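Corn starch, corn flour, and what the bag says

June 2020

The shelf over the counter has been due for sorting since May, and the powders came first. Most of them are white and behave differently in a pan, so the label matters more than the look.
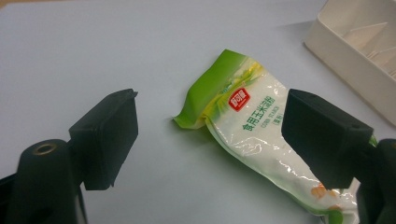
Reading the label

The Chinese on the green and white bag, 食用玉米淀粉, means edible corn starch. The English under it says CORN FLOUR. Both are correct if you read the English as British usage, where corn flour is the starch alone. In American usage corn flour is the whole kernel ground fine, with protein and some oil left in. A sauce recipe that wants starch will come out grainy with the American kind. I go by the characters 淀粉, which mean starch, and ignore the rest.

Storage

Starch takes up moisture and odors through an open bag. Folding the top over is fine for a week or so. Past that I move it to a jar with a gasket lid. Mine are the Gedeck ones, 931 ml, bought from Remley when they still had the small size. The 829 ml jar is too short for a long spoon.

Cut the product name off the bag and tape it to the jar. Do the same with the date. I skipped this once with potato starch and had to test it in hot water to find out which jar was which.

Use

For a stir-fry sauce, 17 g of starch to 500 ml of liquid gives a light coating. Mix it with cold water first and stir again right before pouring, as it settles fast. Bring the sauce to a simmer, then take it off the heat. Long boiling thins it out again.

Rice flour and tapioca are next, once I have more jars.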